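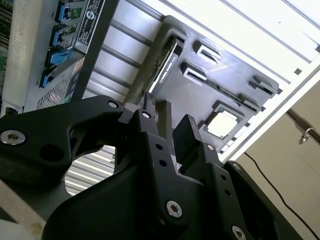

Cendside Repair Room: the old towers, in pictures

The Cendside room takes in desktop computers that offices and schools have finished with. We had 33 in the December batch, most of them from the Gededitz depot, and the better ones will go out again to families in Wutasberg. The gallery follows the work on the cases and their boards. Text by Lama Sfeir.

The back panel
Every tower gets its ports looked at first. Dust collects in the sockets and in the small holes of the grille, and a soft brush gets most of it out. Bent metal around a port is straightened with flat pliers. Labels stay on, even when the print is too small to read without a glass, as the next person may want the details.

Fans and fins
Heatsinks are brushed along the fins, never across them. Old paste is wiped off with a lint-free cloth. We got through 92 cloths on this batch and have ordered another box of 100 from Strazds.

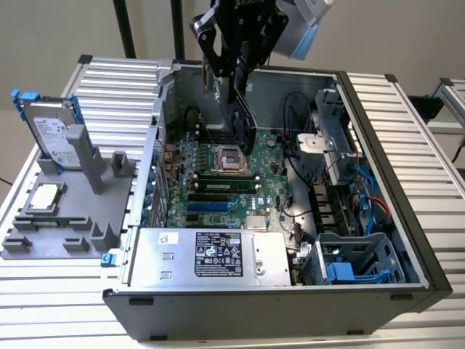
The main board
Memory is the part we run short of most often, so boards are sorted by what they will take. Two small sticks are usually swapped for one larger one if we have it. The Dell tower on its side has a green module in its row of slots, and the processor socket above is empty with the lever up. An open socket is the easiest thing on a board to spoil, and a processor should be lowered straight down and never slid. The coin cell to the right of the socket is a cheap part and we change it on every machine.

Cables
Drive cables are checked at both ends and replaced if the clip has gone. Spare ones are kept in the second drawer, sorted by length.

631 views | 4 shares | 3 comments

Faustino Robles
Do you still take towers without drives? I have two in the garage.

Lama Sfeir
Yes, with or without. Mornings before 11 are best.

oldbeige
Agree about the coin cells. Mine kept losing the time for a year before I changed it.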